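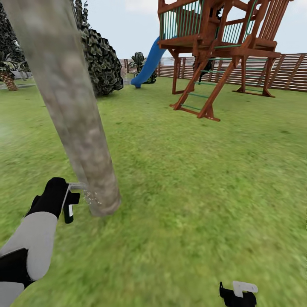 Selling eggs and jam from your gate: questions we keep getting

Kirsty Oakley and Murali Varghese answer these on behalf of the Hascombe Smallholders' Group. Neither is a lawyer, and Murali would like that noted twice.

Can I sell my own eggs at the gate?

Yes, within reason. Most people here have fewer than 50 hens and sell to whoever walks past. If you're going bigger, ring the council first. They are nicer than you'd expect before lunch.

What about jam?

You need to register your kitchen as a food business. It costs nothing and the form takes 40 minutes, of which nine are spent finding your password.

Does the new Dawber market bylaw affect me?

Only if you trade in the square. The draft asks every stall for a written food safety plan and a handwashing point. We think the plan is fair. We think the handwashing point, as worded, would need a plumber.

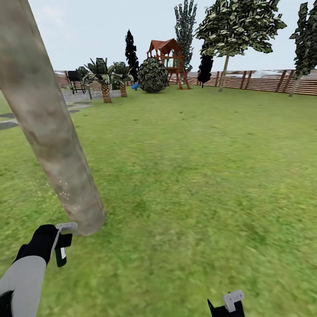

Can I sell fruit from trees on the common?

Picking a bit for your own pie is one thing, selling it is another, and the parish wants to be asked. It also wants the trees left in one piece, so no ladders against the bark and no climbing. A thick old trunk on a slant, with grass underneath, looks like an invitation to every child and several adults. Please decline it.

Do I have to label everything?

Anything you pack before the customer chooses it needs a name, ingredients and allergens. "Zuweira's Surprise" was a lovely chutney, but it will have to be less of a surprise.

How do I object to the draft?

Write to the clerk before the meeting on Tuesday. Over 40 letters have gone in already. Keep yours short, say what you sell, and leave the Magna Carta out of it – Dirk Strobel has covered that.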